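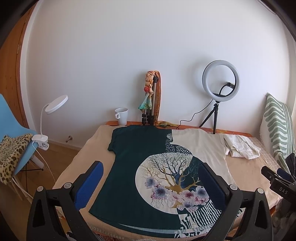
Two-tone tee with the tree print, laid out on the bed.

Debt collector wants me to pay a store account I thought was closed – what do I do?

Asked by Ese Igwe, 13 December 2022
2 answers | 188 views | 2 shares

Hello everyone, and thank you in advance for reading, because I know I tend to go on a bit. Back in July I rang Natano to close a clothing account I'd had with them for years. I paid what the woman on the phone told me was the final balance, and she said that was the end of it. I didn't get anything in writing (yes, I know).

Now I've had two letters from a collection company called Dekell saying I owe $188 plus a "recovery fee", and that I should ring them straight away to set up a payment. The letters don't say what the money is for or when I'm supposed to have spent it. I did ring once, and the man was polite enough, but he wanted my date of birth and my bank details before he'd tell me anything, so I hung up.

My sister says to just pay it and get some sleep. I could manage it, but I don't like paying for something I don't believe I owe, and I'm worried about what it will do to my credit file either way. Has anyone been through this? Do I write to the shop or to the collector?

ANSWER 1

Hello Ese, and please don't lose sleep over it. I had something very similar with a furniture account at D'Amico a few years back, and it did get sorted, though it took more letters than I'd have liked.

Write to the collector first. Keep it short and civil. Say that you dispute the debt, and ask them for the name of the original creditor, a copy of the account agreement, and a statement showing how they got to that figure, including the fee. Ask them to stop asking for payment while they look into it, and to contact you only in writing. Keep a copy of everything, and send it in a way that gives you proof of delivery.

Then write to Natano as well and ask for a full statement of the account from the month before you closed it. Mine turned out to be interest added between the day they quoted me the balance and the day my payment landed, and after that a late fee on top of the interest, and so on it went. Your bank will have a record of the payment, so dig that out now while you're thinking of it.

You were right not to hand over your bank details, by the way. If you want to be sure the company is who they say they are, ask Natano who they passed the account to, using the number on one of your old statements and not the one in the letter.

As for your credit file, ask for a copy and see whether anything is listed. You can dispute a wrong entry, and it's usually free to do – no need to pay one of those repair outfits. I nearly signed up with one myself and I'm very glad my daughter talked me out of it. Do come back and tell us how you get on!

ANSWER 2

Just ignore them, they give up. I had letters from a mob in Prellham for ages and then they stopped.

Comment on this answer: Glad it worked for you, but I wouldn't suggest it to Ese. Sometimes they do stop, and sometimes the next envelope is from a court, and if you don't reply to that one you can lose without ever having had your say. A free financial counsellor will look over the letters with you if you're not sure.

2 comments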